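Endano > Working Papers > Household Textiles > Section 4

Jan 31, 2023 | Imke Steinbach and Hartmut Lammers

Contents Previous Next References Print

4. Trousers on the bed surface

4.1 Scope of the section

Section 3 dealt with flat items (towels, pillowcases, napkins) folded on a table. Trousers behave differently in almost every respect that matters to the fold. They have two long panels joined at one end, a waistband that is thicker and stiffer than the remaining fabric, and a crotch seam that prevents the legs from lying parallel unless one of them is turned over the other. In the Fullholm record, trousers were also the garment least often folded on a table. Of the 1,190 trouser folds logged, most were made on a bed, and the remainder were divided among tables, ironing boards, the arm of a sofa and the folder's own body, with the waistband held under the chin.

We treat the bed as a work surface in its own right. Earlier accounts of household folding have mostly considered it a place where clean laundry is put down before work begins. Our households used it for laying out, smoothing, folding and stacking, in that order, and often without moving the garment more than an arm's length.

4.2 Terms

A garment is "laid" when both legs are in contact with the surface along their full length. It is "squared" when, in addition, the waistband is open and straight and the outer seams run without a visible bend. A garment can be laid without being squared, and this intermediate state turned out to be more common than either of the others at the moment the first fold was begun.

The "spread" is the gap between the inner edges of the legs, measured at the hem. The "closing move" is the action that reduces the spread to zero by bringing one leg onto the other. "Bunching" refers to any gathering of the waistband that shortens its visible width. We do not apply the word to creases in the legs, which were recorded separately as soft (removed by one pass of the hand) or set (not removed by one pass). Still images, including Figure 4, were coded for position only, and their creases were left out of the soft and set totals.

4.3 Orientation of the garment

On a table, trousers were nearly always placed with the waistband parallel to one edge. On a bed they were not. Diagonal placement was frequent, particularly on double beds, where the person folding stood at one side and could not comfortably reach the far edge. A diagonal layout places the waistband and the hems at more nearly equal reach. It also means that the edges of the mattress no longer serve as a guide to straightness, and folders had to rely on the garment itself or on the cover beneath it.

The position of the pillows had some effect. In six of the bedrooms the pillows stayed in place during folding, which reduced the usable length of the bed. Long trousers were then turned across the mattress with the pillows beyond them. Where the pillows had been removed to the floor or to a chair, the waistband was more often placed toward the head.

4.4 The cover as a reference

A plain cover gives little help with alignment. A cover with bands, checks or stitched borders gives more, although our participants seldom reported using it. When asked, only a few said that they lined up a seam with a stripe. The recorded layouts suggest that the practice is more widespread than the interviews imply: on striped and checked covers, the final folded packet was closer to parallel with the pattern than the laid garment had been.

Pattern also matters for visibility. Dark garments on pale covers show their outline clearly, including the wedge of cover exposed between the legs. That wedge is the easiest cue to the spread and was the cue we asked coders to use. Agreement between coders was good for black or navy trousers on a light ground and noticeably worse for denim on blue covers, where the inner edge had to be traced from the seam. Black fabric has the opposite problem within its own outline. A matte black leg shows few shadows, so soft creases are easily missed, and one leg lying partly over the other may be read as a single wide leg. Coders were told to find the crotch seam first and to follow each leg outward from it.

We tried for a time to correct for cover color by assigning each bed a contrast score. The score was dropped in August because bedding was changed during the study and the scores could not be kept current. Covers made up of several pattern areas were a further difficulty, as a single pair of trousers might lie across two or three grounds of different lightness.

4.5 The waistband

Bunching at the waistband was the commonest fault in laid trousers. It has a simple cause. The garment comes out of the basket held by whichever part is uppermost, is dropped or drawn onto the bed, and is then straightened from the legs, which are longer and look more disordered. The waistband is left until last or not attended to at all. Elastic waistbands return to a gathered state after being smoothed, and several participants had stopped trying to flatten them.

A bunched waistband does not prevent a usable fold. It does shift the bulk of the packet to one side, and a stack of such packets leans. In the stacking test described in Section 5, trousers laid with a bunched waistband were alternated end to end by two participants of their own accord, and those stacks remained upright to the full test height.

Small objects were sometimes left lying on or near the waistband: belts, hangers, chargers, a hairbrush. Coders noted their presence but did not treat them as faults unless they were folded into the garment.

4.6 The closing move

Three forms of the closing move were distinguished. In the first, the leg is taken at the hem and carried over in an arc, with the crotch seam as the pivot. In the second, it is taken near the knee and drawn across, the hem trailing. In the third, both the hem and the waistband are held, and the whole half of the garment is turned over along the center line. The third form gives the squarest result and requires two hands and a long reach. The first was preferred for children's clothing. The second was preferred for adult trousers on a bed.

Taking the leg away from the hem has a cost. The fabric below the hold point is not controlled, and in wide or flared legs it settles at an angle to the upper part. A second pass is then needed to bring the hems together. With heavy fabrics, such as the Negi work trousers supplied to all households, the hem followed the knee closely enough that no second pass was made. With light knitted fabrics, including the Samumer lounge trousers, it was made nearly every time.

The hold itself was almost always a pinch that included a single leg. On a soft mattress the fingers can press down on both sides of a small ridge of fabric and close beneath it, which is difficult on a hard table without first lifting an edge. This may account for part of the preference for beds, although participants tended to explain it by height and space. The main hazard is that the pinch takes up some of the cover as well. We saw this chiefly with loose throws and quilts of low weight, where the cover rose with the leg and had to be shaken free.

4.7 Layouts before closing

For analysis, layouts were sorted by spread (narrow, wide) and by the state of the waistband (open, bunched). The narrow, open layout is the one shown in most folding instructions. In our material it was outnumbered by layouts with a bunched waistband, and the difference persisted when elastic waistbands were excluded. Figure 4 gives a layout with the waistband bunched, the legs apart with a narrow strip of bedspread showing between them, and the pinch on the lower leg.

Figure 4. Black trousers laid flat on a patterned bedspread, lower leg pinched between two blue fingertip pads.

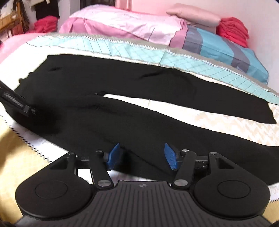
Spread was a weaker predictor of the finished packet than the waistband was. Wide layouts were usually corrected in the closing move itself, whereas a bunched waistband tended to be carried through to the stack. The stacking results in Section 5 are therefore reported by waistband state, with spread given only for the wide-legged garments.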